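Fuvdale Scholarship Exam: Questions We Keep Getting

Last updated 7 Jan 2018

Is the exam really free?
The form is free. The seat is not. Fuvdale charges $32 when you print your admit card, and the notice mentions it only on the last page.

When do admit cards come out?
The office says April. It said the same thing last year and missed it, so check the portal yourself and ignore the sites claiming to have an early link.

What score do I need?
The published cutoff is 70. Whether that gets you any money is another matter. Ranks are set separately for each campus, and Fuvdale has never released the lists.

Can I choose my test center?
You can list up to 4. Murness and Ceserero fill first. Usa Jaidee in admissions told us that choices are "considered," and we would not book a bus on the strength of that.
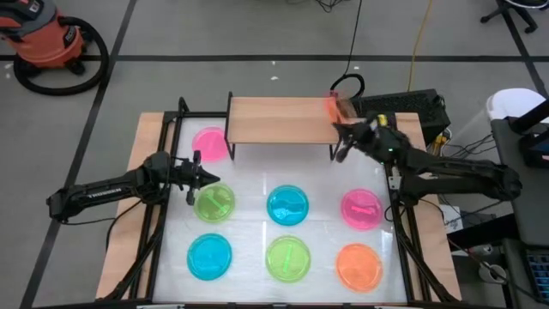
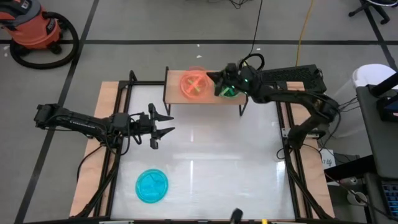

Do I need the Ghanem prep course?
We doubt it. The course sells itself on past papers, and the same papers are on the exam portal at no cost. Ask to see results for students who paid and still failed.

My name is spelled wrong on the card. Will they let me in?
Maybe. Email Ingegerd Söderlund at the exam office before test day and bring a printed copy of her reply. A promise over the phone won't help you at the gate.

What is code 1705 on my form?
It marks the general science group. If you applied for business and see it, your form was filed wrong. Get that fixed before you pay.

Is the scholarship good for all years?
The brochure says "renewable." Get the renewal terms in writing.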